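Unit 6. Looking after a hand-held gripper cell

Course notes, maintenance of small automated cells. Notes prepared by Nazanin Naseri, checked by Parviz Farahani. Revised Dec 16, 2019.

14 shares 3 comments

6.1 Scope

These notes cover the bench cell used in the second half of the course. The cell has a pair of hand-held grippers, one for each hand, which the operator uses to carry out a task on the bench. Finger opening and gripper position are recorded during the task and later used to program the fixed arms in the next room. The fixed arms are dealt with in Unit 7 and are mentioned here only where a fault in the hand-held pair shows up in their movements.

Students are expected to be able to set the cell up from cold, carry out the routine checks, change a pair of fingers and write a usable fault report. Electrical work behind the supply unit cover is outside the course. Ask the supervisor.

6.2 The bench

The bench must not move when leaned on. Check the corner joints of the rails first, then the feet. A loose corner joint is normally felt before it is seen: put one hand flat on the table top, push sideways, and rest the other hand on the joint. Any slip is felt as a small click. Tighten the joint bolts evenly, a little at a time, going back and forth between the two bolts. If one bolt is fully tightened first, the joint pulls out of square and the top will rock.

The work board lies on top of the table and is not fixed to it. It gives a plain, even background and protects the table surface. It should be wiped before each session with a damp cloth and dried. Solvent leaves a shine in patches, and the shine causes lost readings where the overhead lamps reflect. A board which has become shiny is turned over. When both sides are worn it is replaced.

Set the near edge of the board parallel to the near edge of the table by eye. Earlier versions of these notes asked for a measured gap. This was dropped after Amirhossein Babaei compared recordings made with the board measured and unmeasured and found no difference that could be separated from the operator's own variation.

6.3 Work pieces

Work pieces for the cell are ordinary household and office goods. They are chosen for shape and for the way they behave when gripped. A power strip is a useful one for the first week. The body is rigid and long, so that any tilt in the grip is easy to see, while the cord is flexible and pulls on the body from one end. A student who has only worked with blocks tends to grip the body at its middle and then finds that the cord end drops.

The following rules apply to any work piece with a cord.

A corded work piece is never connected to the mains during a session. The plug end is kept where the supervisor can see it.

The cord is laid in the same general direction at the start of each run. It need not follow an exact line.

The cord must not cross a gripper cable. If the two become crossed, stop the run, put down both grippers, clear the cables and start again. Do not try to clear them with the fingers of the gripper.

Cracked housings and damaged cords are thrown away, even though the piece is never powered. Sharp edges mark the finger pads.

6.4 Setting up the gripper pair

Take both grippers from the case and lay them on the board with the fingers pointing away from you. Each gripper is labelled for its hand on the inside of the grip. The two bodies are mirror images and the fingers can be fitted to the wrong body with a little force, which has been done on this course more than once.

Check the mounting plate on each gripper. The plate is held by a bolt at its lower tip, and the four small holes are for fitting the tracking unit when it is in use. The plate must not turn when pressed with the thumb. If it turns, nip up the bolt with the short key. The long key gives too much leverage and has stripped the thread in two bodies, both of which had to go back to Merum.

Next, close and open the fingers slowly with the trigger. Travel should be smooth from end to end. A rough patch at one position usually means dirt in the slide. Roughness over the whole travel usually means the slide is dry or the return spring has come off its seat. Blow out the slide with the hand bulb before looking further. Compressed air from the workshop line carries oil and must not be used.

Close the fingers fully and look at the tips against a light background. They should meet along their whole length. A wedge of light at the tip means the fingers are bent or one is not seated. A wedge of light at the root means the pads are worn.
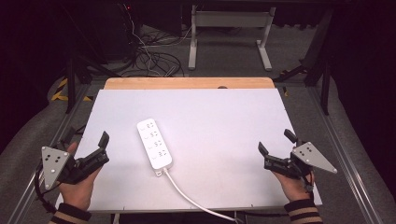 Both grippers are then zeroed. With the fingers closed and nothing between them, press and hold the zero key in the Kokaris program until the value shown stops changing, then open fully and press the span key. The closed reading should be 0 and the open reading 147. A reading one step out at either end is acceptable. Anything more is to be zeroed again, and if the second attempt gives the same error, the finger sensor is suspect and the gripper is taken out of use.

Zero one gripper at a time. If both are zeroed together the program accepts the values but may store them against the wrong hand. The fault is hard to see afterwards, as both grippers seem to work, and it appears only as a small constant error in grip width when the fixed arms repeat the task. Shahla Fallahi's report in the course folder describes a case of this kind and should be read before the practical.

6.5 Cables

Most stoppages on the cell are cable faults. The cable leaves the gripper near the wrist and bends every time the hand turns, so the break, when it comes, is nearly always within a finger's length of the strain relief.

To test for a break, start the live display, hold the gripper still and bend the cable gently by hand, beginning at the body and working outwards. Watch for a dropped or frozen reading. Do not tug. A good cable can be made to fail by pulling on it, and the test then proves nothing.

The cable needs a slack loop beside the hand. With too little slack the operator feels the cable and begins to shorten movements without meaning to. With too much, the loop drags over the board and moves the work piece. Set it by having the operator reach to the far edge of the board with each hand in turn. The loop should open out at full reach and still not come tight.

Cables on the floor are kept out of the operator's standing area. Spare length is coiled behind the bench and tied with hook-and-loop strip. Cable ties are not allowed, as they are always pulled too tight and then have to be cut next to a live cable.

6.6 Finger pads

Pads are changed when the surface has gone smooth, when an edge has lifted, or when the light test in 6.4 shows wear. There are 4 pads to a set, one for each finger of the pair, and they are changed as a set even when only one has failed. Mixed pads grip unevenly and the work piece turns in the hand on closing.

Peel the old pad from the root towards the tip. Clean off the remaining adhesive with the plastic scraper and a lint-free wipe. Fit the new pad dry, check the position, then remove the backing and press down from the centre. Hold the fingers closed on the spacer block for the time given on the Ranjbar data sheet. Zero both grippers again afterwards, without exception, since pad thickness varies from set to set.

6.7 Routine checks

Before each session: bench joints, board clean, cord and cables clear, plate tight, finger travel, light test, zero and span.

After each session: wipe fingers and grips, look over both cables, return the grippers to the case with the fingers slightly open. Fingers stored closed leave a flat on the pads.

Each month: clean the slides, one drop of light oil on each, check spring seats, copy the fault log to the Tonivport drive. In February the full stock of pads is also checked for age, and any pads past their date are put aside for practice fitting.

6.8 Fault reports

A report must let another person find the fault without speaking to you. Give the hand, the session, what the operator was doing and what the display showed. "Left gripper not working" is not a report. "Left gripper, reading froze near fully open when wrist turned outwards, returned when cable straightened" is enough to start from.

Record what you did, in order, including anything that made no difference — these entries save the most time for the next person. If a part was changed, keep the old part in a labelled bag until the fault has stayed away for a week of sessions.

6.9 Preparation for the practical

Read 6.4 and 6.5 again. Each pair of students will be given one gripper set with a single fault introduced by Mahnaz Bakhtiari, and will be asked to find it, correct it and hand in a report before leaving. Notes may be used. Bring your own short key if you have one.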